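Filed under: Trade Shows & Events > Exhibitor How-Tos

How to Get Through Your First Convention Booth Without Losing Your Mind

I've worked a booth at the Vosstead expo for a few years now, and every April somebody emails me asking how to do it for the first time. So I finally wrote it all down!

Start with the exhibitor manual. Yes, it's long, and yes, you have to read it (I skipped it my first year and paid dearly for a power drop I should have ordered early). Go straight to the page with the deadlines and copy them into your calendar. The discount dates for power, carpet and internet are usually all different, and they come up fast.

Next, sort out your money. I set aside $3000 for a small booth, and that covers the space, the furniture rental and shipping both ways. Hotel and food are on top of that. Ask about drayage before you ship anything! That's the fee for moving your boxes from the loading dock to your spot, and it goes by weight, so leave the heavy brochures at home. I bring 200 flyers and still carry a stack back to the car.

Now tape out your booth on the garage floor. Masking tape is fine. Put your table where you think it goes, then walk in from the "aisle" side and see if you bump into it. I used to park mine right across the front like a lemonade stand, and people would just lean over it, grab a pen and keep walking. 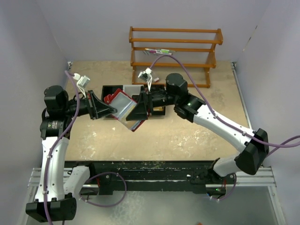
Once I pushed the table to the side, folks started stepping in and staying for a chat, so try it both ways with a friend playing the visitor. Pack in the order you'll unpack, too: floor stuff on top, then the table cover, then the signs, with the giveaways at the very bottom. Tape a list inside the lid of every box.

On move-in day, get there early. At Vosstead the dock opens at 9 and by 11 the line of vans is out to the street. Bring scissors, zip ties, a phone charger, snacks and a second pair of shoes (trust me on the shoes).

Last thing: write a note on the back of every business card the minute the person walks away. What they asked, what you promised. Then email them within the week, while they still remember your face.

Comments

Bohdan Panasiuk
8th June
Drayage got us too. Do you ship to the advance warehouse or straight to the hall?

vergara_events
Side table works great in a corner spot. In a narrow inline booth I'd put it at the back.

Mo
Printing this for my boss, thanks!

Contact us | Copyright Aladico Events Guide | Back to top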